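Grip fault at Brimov: what we found

The handling cell at Brimov was stopped for three days in November after the right hand let go of a wheel cover partway through a lift. The cover landed outside the taped zone, close to where Kamil Trnka was sitting. He wasn't hurt. It was logged as a safety event all the same, and the cell stayed off until the cause was known.

Radek Jelínek went through the logs with the people at Drovia, who supply the hand. The finger motors were fine. The trouble was in the grip check, which reads the current on each finger and decides whether the part is held. On a thick rim it works well. On a thin plastic rim the fingers can close against each other at the tips, the current rises the same way, and the check passes with very little of the part in the hand.

The old limit had been set at the Ovport site using heavier covers and was copied across without being tested again. That was our mistake and not Drovia's.

Work with the hubcaps is going again at reduced speed, with the hand taking them by the rim.

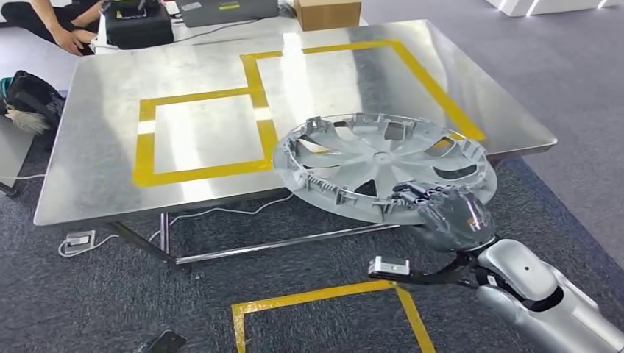 Can the arm still drop a part?
A drop is still possible at any speed, so stay outside the floor tape whenever the arm has power, even if it looks idle.

The new check compares finger position with current, and it stops the arm if the two don't agree. Radek ran 2,000 grips with it before the cell was handed back. It raised 38 stops. In 35 of those the part was poorly held, and the other 3 were false alarms from a loose connector in the wrist, since replaced.

Two changes apply from Wednesday, January 21, 2026. Grip limits may no longer be copied between sites without a test on the local part, and anyone who sees a part slip, even slightly, should press the stop and write it up the same day. The form is in the Brabec folder under Handling. Please put in the colour code of the part as well as the number, as several reports came in with only one of them.

Questions about the limits go to Radek. Kamil is looking after the floor markings.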